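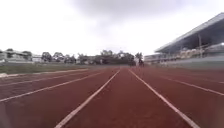

Synthetic track hire and use: frequently asked questions

August 25, 2021
By Nigel Holroyd

Print this page | E-mail this page

Who can book the track?

Any registered club, school or community group. Individuals may use the outside lanes during public hours without a booking. Group bookings are handled through the Okik portal; paper forms are no longer processed.

How much notice is required?

Two weeks for training sessions. Carnivals and meets with electronic timing need to be lodged by the end of January for the following season. Late requests go on a waiting list managed by Yaneth Restrepo.

What spikes are permitted?

Pyramid or Christmas tree spikes, 7 mm maximum for running events and 9 mm for javelin and high jump. Needle spikes are not permitted on any part of the surface. Football boots, cleats and hard-heeled shoes are also excluded.

Which lanes should be used for warm-up?

Lanes five to eight. Lanes one and two wear fastest and are reserved for timed work. Hurdles training should be set up in the outer lanes where the program allows.

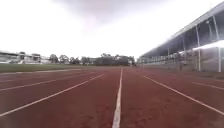 Can we mark the surface?

Use removable tape or chalk only. Tape must be lifted the same day. Spray paint, marker and adhesive pads will be charged at the cost of repair, with a minimum charge of $200.

How is the track cleaned?

Rokis carries out a low-pressure wash twice a year and treats moss along the kerb as required. Users should not hose the surface themselves, as grit is carried into the drainage channel.

When will the lines be repainted?

Line marking is scheduled after each resurfacing inspection. The last inspection, by Percy Ríos of Bimach, recorded 524 metres of line for renewal. The colour and width will stay as they are. Closure dates will be posted on the portal.

Is the track open in wet weather?

Yes, unless there is standing water or lightning. In either case the duty officer will close the track and the session can be rebooked without a fee.

Are prams, bikes and scooters allowed?

No. Wheelchairs, racing chairs and guide dogs are welcome.

Who do we contact about damage?

Report it to Arnulfo Grajales at the centre office, giving the lane number and the nearest start mark.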